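Last updated: 01/02/2025

I've got a real soft spot for packing things up – can you tell? Old circuit boards are my favourite (13 in the loft at last count!), and bags come first, always.

Clear and crinkly is fine by me. Hold the board upright, pull the bag down over it from the top corner and keep a hand underneath. Mind the DVI socket, it snags!

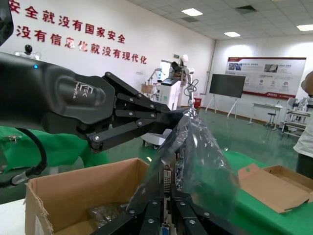
Then the box

Plain brown cardboard, nothing fancy. My friend Rafail Pappas swears by dark, see-through bags, and I do love that smoky look. Put the bulk in the carton first, then draw the loose end out and twist it to a point. So satisfying! 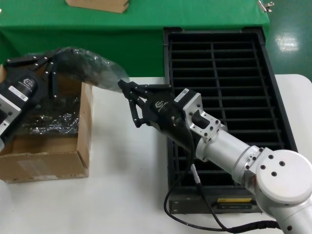

Labels

Old ones come off. I'm hopeless at this bit.

96 shares | 2 comments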